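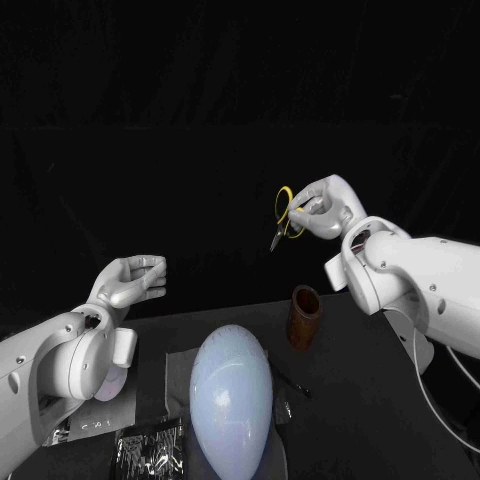 Robotics software maker Parnilon has released version 2 of Nastari, its motion planner for two-armed robots, the company said in August.

The update plans both arms as one system and sets a separate force limit for each hand. Earlier releases planned the arms one after the other, which left one waiting whenever the hands came close together.

Parnilon said it tested the planner on 218 tabletop tasks involving small tools and easily damaged objects. Median planning time for a two-handed move fell to 21 milliseconds, according to the company. 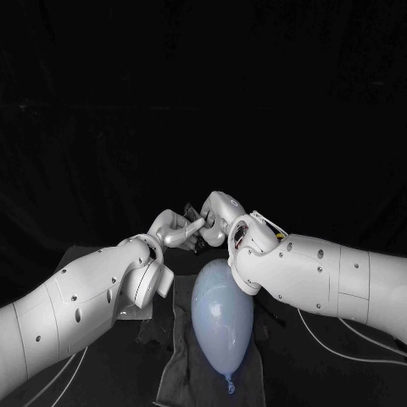 Two robot hands hold a small dark object just above a blue balloon during work with Nastari. Photo: Parnilon

The release also adds a connector for Miah, the company's perception package, so that object positions can be updated while a move is under way. Users of the older Vendeletti controller will need to convert their configuration files before upgrading.

Nastari 2 is available now to existing license holders. A trial version is due in October.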